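Seit Dezember liegt bei mir auf dem Nachttisch ein Stapel Ausdrucke über elektrische Antriebe für Fähren, und ich komme einfach nicht davon los. Angefangen hat es mit einem Vortrag von Rakiya Briggs, in den ich eigentlich nur wegen des Kaffees gegangen bin (der war übrigens schlecht). Sie arbeitet an Akkupaketen für kleine Binnenfähren, also diese Dinger, die den ganzen Tag zwischen zwei Ufern hin- und herpendeln, und sie hat eine Stunde lang so mitreißend über Ladezeiten geredet, dass ich danach glatt meinen Bus verpasst habe.

Was mich daran so packt: Eine Fähre ist ja fast der ideale Fall für Akkus! Die Strecke ist kurz, der Fahrplan steht fest, und am Anleger liegt sie sowieso ein paar Minuten herum. Beim Auto redet alle Welt über Reichweite, bei der Fähre fragt man sich viel eher, wie man in vier Minuten genug Strom durch den Stecker bekommt. Die Überfahrt nach Ponstead zum Beispiel, auf der Rakiyas Gruppe gerade misst, braucht im Schnitt 49 Kilowattstunden. Klingt nach wenig, aber rechnet mal aus, was der Anschluss an Land liefern muss, wenn das alles in einer einzigen Liegezeit wieder rein soll. Und so ein Dorfnetz freut sich darüber gar nicht.

Darum steht bei denen jetzt ein Pufferspeicher am Ufer. Der lädt gemütlich aus dem Netz nach, während das Schiff unterwegs ist, und gibt dann alles auf einmal ab. Ich fand das erst ein bisschen geschummelt — zwei Akkus statt einem, und jedes Umladen kostet ja auch wieder Energie. Masanobu Sakamoto, der bei Mullex die Leistungselektronik macht, hat mir auf meine etwas patzige Mail sehr freundlich geantwortet: Die Verluste seien ihm durchaus bewusst, ein dickeres Kabel über 430 Meter Uferböschung wäre aber deutlich teurer geworden. Na gut, überzeugt.

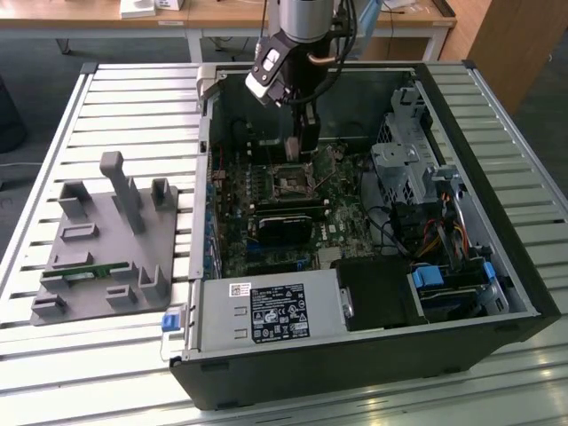 Offen ist für mich noch die Sache mit der Alterung. Schnelles Laden mögen die Zellen nicht besonders, Kälte noch weniger, und auf dem Wasser ist es im Winter nun mal kalt. Éabha Carroll hat dazu einen Aufsatz geschrieben, den ich inzwischen zweimal gelesen und höchstens anderthalbmal verstanden habe. Sie schlägt vor, die Pakete vor dem Anlegen ein wenig vorzuheizen, und zwar mit der Abwärme der Umrichter. Das finde ich richtig schön gedacht! Ob es sich bei so kurzen Überfahrten lohnt — da bin ich überfragt. Falls hier jemand mitliest, der sich mit Wärmehaushalt auskennt, bitte schreibt mir.

Den Aufsatz schicke ich gern weiter, er ist auf Englisch und hat leider sehr kleine Diagramme. Als Nächstes will ich mir die Ladestecker vornehmen, da gibt es nämlich 2 Bauarten, die sich anscheinend überhaupt nicht vertragen.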